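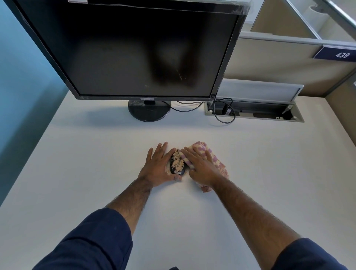 Chapter 11
Care of the Operator Station

Search this book Go

The Vevia palletizing cell is run from a desk outside the guard fence. Its robot is greased every 1,000 hours; the desk is on the same service sheet and is often skipped. Grit on a mouse works into the buttons and wheel, and a missed click can delay a restart. Hold the mouse with one hand and wipe with the other, from the top down to the sides. Leave the monitor off. 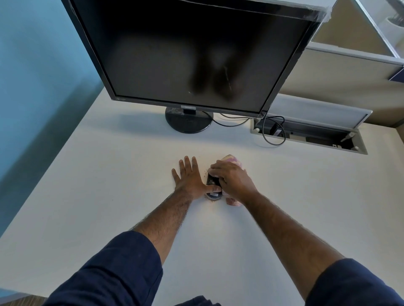 Department of Automation Maintenance, Findbridge

Clear loose grains from the desk before the mouse is used again. Section 11.1 covers the mouse and keyboard, and Section 11.2 the cable tray. Fence switches are treated in Chapter 18.

Contact: Rajeshwari Amin | © Findbridge | Back to top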